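How to Clean Lipstick Testers Between Customers

For counter staff at Clallby stores. You need 70% isopropyl alcohol in a spray bottle, lint-free tissues and disposable applicators.

1. Wash your hands and lay out a clean tissue.
2. Twist the bullet up and wipe off the top layer, turning the tissue as you go.
3. Spray the bullet with alcohol on all sides. Wait 30 seconds, then wipe again.
4. Wipe the inside of the cap and the rim of the case.
5. Scrape a little color onto a palette with a clean spatula. Apply it from there with a disposable applicator.

Glosses can't be cleaned this way. Replace the Pronuleo gloss testers every 2 weeks, and write the opening date on the base.

If a bullet has softened, chill it for a few minutes before wiping.
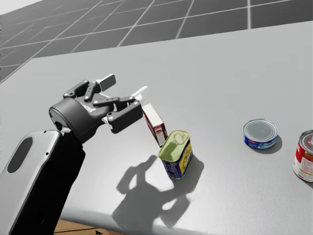
Reading time: 2 min

Updated Sat 19 September. Filed under: Lips, Counter Hygiene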